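Line Endings: Reading Enjambment in Translation
Speaker notes, Bilal Chamoun
Session starts 10:30, Sunday. Room opens at 10.

Slide 1. Title
Wait for the door to close. Handouts go along the rows from the left. Poem A is on the front, poem B on the back. Both are from the Olteanu sequence, in the Marniris edition, which prints the original on the left page and the English on the right.

Slide 2. Scope
I am talking about where lines stop. Meter comes up only when it forces a break. Rhyme does not come up, as the sequence has none.
The sequence has 18 poems. I will use 2 of them closely and mention one other.
Definitions, quickly. End-stopped: the line and the unit of grammar finish together. Enjambed: the grammar carries on past the line. Hard enjambment, as I use it, is a break inside a phrase that would not normally take a pause, such as between an article and its noun.

Slide 3. Poem A, original
Read it aloud once, at normal speed, without comment. Then read again and hold a full beat at each line ending.
Point to line 4. The verb is held back until the start of line 5. In the original the reader has the object and the subject before knowing what one does to the other.
Word order in the source language permits this. English mostly does not, or permits it only with a sound of the old hymnbook.

Slide 4. Poem A, two English versions
The first version keeps the line count and moves the verb up. The stanza becomes end-stopped and the delay is gone. It reads cleanly.
The second version, from the Flollisside workshop in October, keeps the delay by splitting the verb from its particle: "put / out." Readers get one meaning at the break and a different one after it. The original has no such double meaning. I still prefer it, and should say so here instead of waiting for questions.
Ask for a show of hands on which version they would print. Do not discuss yet.
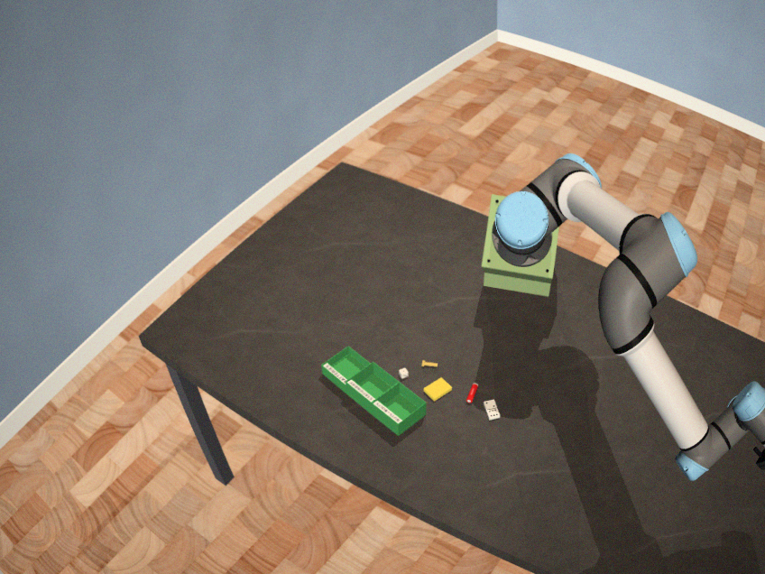

Simulated robot arm on a dark table, with a green three-compartment tray.

Slide 5. What a break can do
Four functions, each with a line reference on the handout:
Delay. Poem A, lines 4 to 5.
Revision, where the second line changes the sense of the first. Poem B, lines 1 to 2.
Isolation of a single word. Poem B, line 7.
Pace only. Poem A, lines 9 to 11. No change in meaning that I can find.
The fourth is the one most often lost in translation and the least often missed. Reviews seldom mention it. I have read reviews of this edition that quote the lines run together as prose.

Slide 6. Poem B
Line 7 is one word long. The English needs an article and a noun, so the shortest possible line is already twice the length. Marniris prints the noun alone and leaves the article hanging at the end of line 6 – a hard enjambment where the original has a soft one.
Cost: the eye stops on "the." Gain: the noun stands by itself, as it should.
An alternative is to drop the article. This works in poem 12 of the sequence, where the whole stanza is clipped. In poem B the surrounding sentences are full and a missing article looks like a misprint.

Slide 7. Method
Procedure I use, in order. Mark every break in the original as hard, soft or stopped. Draft the English without any line breaks. Mark where a speaker would pause. Compare the two sets of marks, then break the lines.
The second step gets objections. Drafting as prose shows which breaks the English sentence will bear – the rest have to be argued for one at a time.
I keep the marks in the margin column in Skillov. Pencil is just as good.

Slide 8. Exercise
7 minutes, in pairs. Use the unbroken English text at the foot of the handout. It is under 1000 characters and most pairs will finish. Take two results from the room and read both aloud with the full beat at each ending.
If time is short, cut the second reading and keep slide 9.

Slide 9. Back to poem A
Repeat the show of hands from slide 4. Note any change on the board.
Questions. Sources are on the last page of the handout.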